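Folding and Storing Large Bed Linen in a Small Flat

Project report, Household Practice unit
Lies Jansen
March 2025

1. Background

I chose bed linen for my project because it is the household job which I do worst. In the flat I share in Raltthorpe we have one narrow cupboard for everything made of cloth. The shelf inside is 300 mm high. When the sheets are rolled into a ball, the door does not close, and somebody has to lean on it.

My question was simple: can one person fold a large sheet and change a duvet cover neatly, without a second pair of hands and without a big table? Most instructions I found begin with two people standing at opposite ends of a room. This is good advice for a family, but I usually do the laundry alone on a weekday evening.

2. Method

I compared two places for working, the floor and the bed. For each place I used the same kind of linen, white and quite thin, because thin cloth slides and is harder to control than flannelette. I ironed nothing. I wrote my notes directly after each try, while I still remembered which corner had given me trouble.

The rules I gave myself were these. The finished bundle must fit on the shelf. The corners must be inside the bundle. If the sheet opened by itself when I lifted it, the try was a failure and I had to begin again.

3. Working on the floor

The laminate floor is the largest flat surface in the flat, so I expected it would be the best one. First I swept it, because white cloth picks up every hair. Then I let the sheet drop in a heap and tried to find the edges before spreading it. I worked standing and bending over, with one hand gripping the gathered part and the other one free to press the cloth flat.

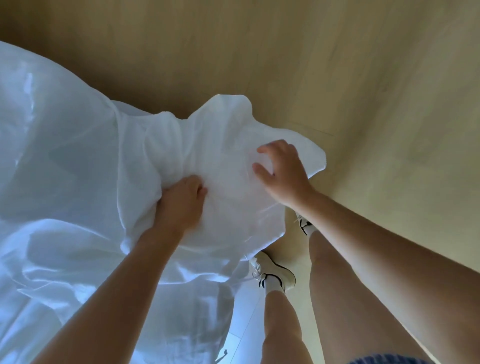
The difficulty with a smooth floor is that there is no friction. When I pulled one side straight, the other side came along with it. In my early tries I was walking around the sheet again and again, and my lower back was complaining by the end. It became better when I stopped trying to open the whole sheet. I opened only one half, put the second half on top of it, and pushed the air out from the middle with a flat palm.

Air was a bigger problem than I had thought. A thin sheet holds a pillow of air underneath, and if you fold over it you get a fat bundle that slowly rises on the shelf. Pressing from the fold towards the open edge lets it escape. Pressing in the other direction only moves it around.

I also tried a heavy book on one corner, a very thick Rosto cookbook of my flatmate. It held the corner well but I kept forgetting it was there and folded it in with the sheet.

4. Working at the bed

For the second part I sat at the edge of the bed. Sitting was a great relief after the floor. The cloth also stays where you put it, because the mattress and the quilted layer hold it a little. On the other hand there is less room, and part of the cover always wants to hang over the side.

My main discovery concerns the corners. With a big cover it is easy to take hold of the wrong place, because any bunch of cloth feels like a corner. What helped me was to keep one hand closed around the gathered cloth and not let go, while the other hand followed the edge by its seam until it arrived at a real corner. Then I pulled the corner out between thumb and fingers until the edge between my two hands was tight. Once I have one true corner, I find the next one by following the same seam.

I should mention that the job goes badly when the bed is already half made. The sheet below moves together with the one you are folding, and at the end you have two jobs to do. It is better to strip everything first and put the pile on a chair.

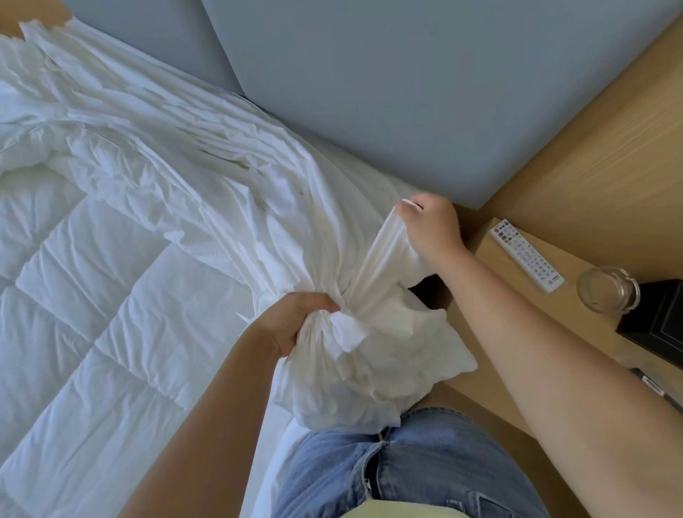 5. Results

The bed gave neater bundles and the floor gave flatter ones. For a plain sheet I would choose the floor if my back was in good condition. For a duvet cover I would always choose the bed, because finding the corners is most of the work.

Fitted sheets I did not solve. I managed to put one elastic corner inside another, as in the usual method, but the bundle was round and fell over on the shelf. My tutor suggested to store each set inside its own pillowcase. I tried this with 2 sets and the cupboard door closed by itself.

6. What I would change

I would like to repeat the work with heavier cotton, as its behaviour is probably quite different. I would also ask other people in the building to try, because I have long arms and this may be an advantage on the floor. A colour-coded thread sewn into each corner would make the searching shorter, and I have bought a reel of blue thread for that purpose.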